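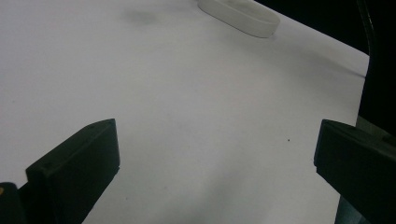 What is sizing in paper?
Sizing is a substance added to paper so that it soaks up less water and ink.

Contents Browse Topics Glossary Help

Crafts > Paper > Materials > Sizing

Sizing (in papermaking)

Paper is made of plant fibers, and plant fibers take up water easily. A sheet with no sizing behaves much like a blotter: ink spreads along the fibers and the edges of a line turn fuzzy. Paper of this kind is called waterleaf. It is used for blotting and for some kinds of printing, but it is a poor surface for a pen.

Methods

Internal sizing is mixed into the wet pulp before the sheet is formed. Surface sizing is put on after the sheet has dried, either by dipping or with rollers. Many watercolor papers get both, which lets a painter lift color or scrub an area without tearing the surface.

Materials

Starch was common in early papermaking in Asia and the Middle East. European mills later turned to gelatin, boiled from hides and bones. Rosin fixed with alum came into use in the 1800s and suited machine production, but it left the paper acidic, and many books from that period have turned brown and brittle. Most mills now use synthetic sizes that work in neutral or slightly alkaline pulp.

Small workshops still use gelatin. At the Halier mill in Stanau, sheets are dipped in a warm bath of 2 percent gelatin, pressed lightly, and hung in a loft for seven days. The mill does not size in August, when the heat can spoil the bath. Its best-known sheet, Grostodero, is 100 percent cotton and sized twice.

Testing

A simple test is to draw a pen line across a corner of the sheet. If the ink feathers, the sizing is weak – or it has broken down with age. Damp storage shortens its life, and old stock may take paint in blotches.

Comments (3)

Brynhildur Briem: I have a pad of Grostodero that is over 20 years old and half the sheets blotch. Can they be sized again at home?

Wilmer Carhuamaca: Yes, brush on thin gelatin and hang them up. Try one sheet first.

De Haan: Could you add a section on sizing for bookbinding?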